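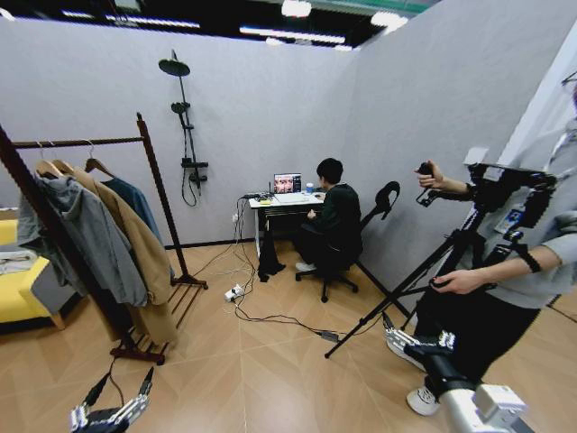

Slide 1. The clothes cell, from the robot's own head camera. Jacket, coat, shirt.

Notes to self: slow down. Let them look at the slide before you start talking.

Hello, I'm Arnout Declercq, and I look after one robot. The job title is longer than that but the job isn't. Officially the cell is called Waro. Satish Thampi named it and refuses to say why.

The cell is a rack, some clothes, two arms, two hands and more cable than I care to defend. The task is to move a garment on its hanger. My mother did this for fifty years without a maintenance log.

(Pause. If they laugh, good. If not, go straight to the log.)

The log starts in January and has 555 entries. The bulk of them are about fingers. The arms are fine. I go weeks without thinking about the arms. Fingers have small joints, small joints have small screws, and small screws have plans of their own.

Morning routine, same order every time:
Power strip first. Push every plug in by hand, even the ones you pushed in yesterday.
Walk the cables. Anything lying where a foot goes gets moved.
Open and close each hand 5 times with nothing in it. Listen. Clicking is all right, grinding is not.
Look straight through the head camera and check that both hands show up where they did the day before.
Rack last. Feet on the tape, posts straight. We keep the tape because I once spent 3 days tuning a wrist that had nothing wrong with it. The rack had been bumped. 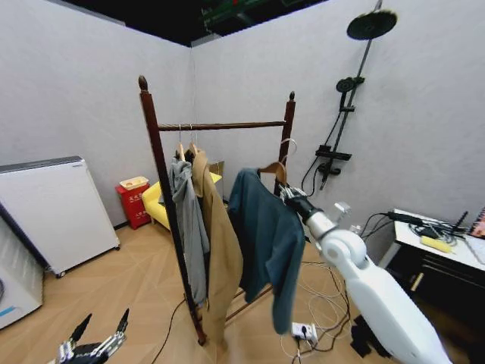
Slide 2. Right hand on the hanger hook, teal shirt, close to the post.

Point at the gripper, then at the post. There isn't much room between them, and that is where we earn our pay. Come in too low and the fingers pinch the collar. Come in too far over and the knuckles tap the wood. The wood wins.

Finger pads: we swap them at 1000 grasps whether they look worn or not. Satish wanted to swap them when they looked worn. We had a long discussion about what worn looks like, and the counter was cheaper.

When a finger goes stiff, power down before touching it. Back off the cover screws, brush out the lint (it is always lint, we handle coats), put the cover back, run the empty open and close again. Write it down. "Fixed hand" doesn't count as an entry. Which hand, which finger, what you did.

Skip the Harms wrist story if short on time. If someone asks about spare parts, the shelf list is with Satish.

Questions. Repeat them into the microphone this time.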